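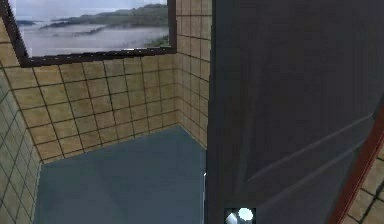 Figure 4-1. Tiled room with window, door open.

4 Installing and setting up the Jendau bathroom extractor fan

4.1 Before you start

This section covers wall and ceiling mounting of the Jendau fan, setting the humidity sensor, and the first test run. Wiring diagrams are in Section 6. Duct sizing for runs with more than two bends is in Section 7.

The fan must be connected by a qualified electrician where local code requires it. Keep this manual with the house papers after the work is done.

Check the carton against the packing slip. It should contain:

Fan body with grille
Backdraft damper
Mounting bracket
Bag of screws and wall anchors
Foam gasket
Drilling template (printed on the inside of the carton lid)

Duct, duct clamps and the outside vent hood are sold separately. Trasta vent hoods fit without an adapter. Hoods from other suppliers may need the Betolix reducer ring.

CAUTION: Turn off power at the breaker panel before opening the wiring compartment. The wall switch does not isolate the fan.

4.2 Choosing the position

The fan works best when air crosses the whole room before it leaves. Place it on the far side of the room from the door, as high as possible, and near the shower or tub.

Do not mount the fan directly beside a window that is often left open. Outside air will take the short path from the window to the fan, and damp air elsewhere in the room will stay where it is.

Leave 6 inches between the edge of the grille and any wall or ceiling corner. The grille has to tilt down for cleaning, and the spring clips need finger room on both sides.

NOTE: A room with a tight-fitting door needs a path for incoming air. Leave a gap under the door or fit a transfer grille. Without one the fan will run louder and move less air than its rating.

4.3 Cutting the opening

1. Tape the drilling template to the wall or ceiling. Use a level on the line marked A.
2. Check for studs, pipes and cables behind the template area. Move the template if you find any.
3. Mark the four screw positions and the outline of the opening.
4. For drywall, cut the opening with a keyhole saw. For tile, drill along the inside of the outline with a diamond bit at low speed, then finish the cut with a carbide grit blade.
5. Test the fan body in the opening. It should slide in without force.
6. Remove dust from the opening and from the back of the wall surface.

CAUTION: Wear eye protection when cutting tile. Do not use the hammer setting on the drill – it can crack tiles well away from the hole.

If the opening is too large, do not fill the gap with expanding foam. Foam can press on the housing and bind the fan wheel. Use the oversize trim plate, part number 164.

4.4 Mounting the fan body

1. Screw the bracket to the stud or joist. If neither is within reach, use the anchors supplied.
2. Press the foam gasket onto the rear flange with the adhesive side toward the fan.
3. Push the damper onto the outlet until both tabs click. The flap must swing freely and fall closed under its own weight.
4. Slide the duct over the outlet and tighten the clamp. Tape the joint with foil tape. Cloth tape dries out and lets go.
5. Lift the fan body into the opening and hook it on the bracket.
6. Feed the supply cable through the strain relief and connect it as shown in Section 6.
7. Drive the four screws by hand. Stop when the gasket is evenly compressed.

NOTE: On horizontal duct runs, slope the duct slightly down toward the outside hood so that condensation drains out of the building.

4.5 Setting the humidity sensor

The sensor is behind the grille, next to the timer dial. It is set at the factory to a middle position that suits most homes.

1. Restore power and close the door and any windows.
2. Turn the sensor dial fully clockwise. The fan should stay off in dry air.
3. Turn the dial slowly counterclockwise until the fan starts.
4. Turn it back one mark. The fan will stop after the overrun period.
5. Set the overrun timer. Position 1 is the shortest and position 5 the longest.

Allow one full day of normal use before changing the setting again. In homes that stay damp through the winter, the fan may start often in January and hardly at all in summer. Adjust the dial by one mark at a time.

4.6 Test run

Hold a single sheet of tissue against the grille with the fan running. It should stay in place when you let go. If it falls, check the damper, the duct clamp and the gap under the door, in that order.

A steady hum is normal. A ticking sound usually means the damper flap is touching the duct wall – loosen the clamp, rotate the duct slightly and tighten again.

4.7 Cleaning

Clean the grille and fan wheel every 1,000 hours of operation. The amber light next to the timer dial comes on when cleaning is due. Use a soft brush and a cloth with mild soap. Keep water away from the sensor. Hold the reset button until the light goes out.

Section revised by Yamila Montecinos. Technical check: Ximena Bravo.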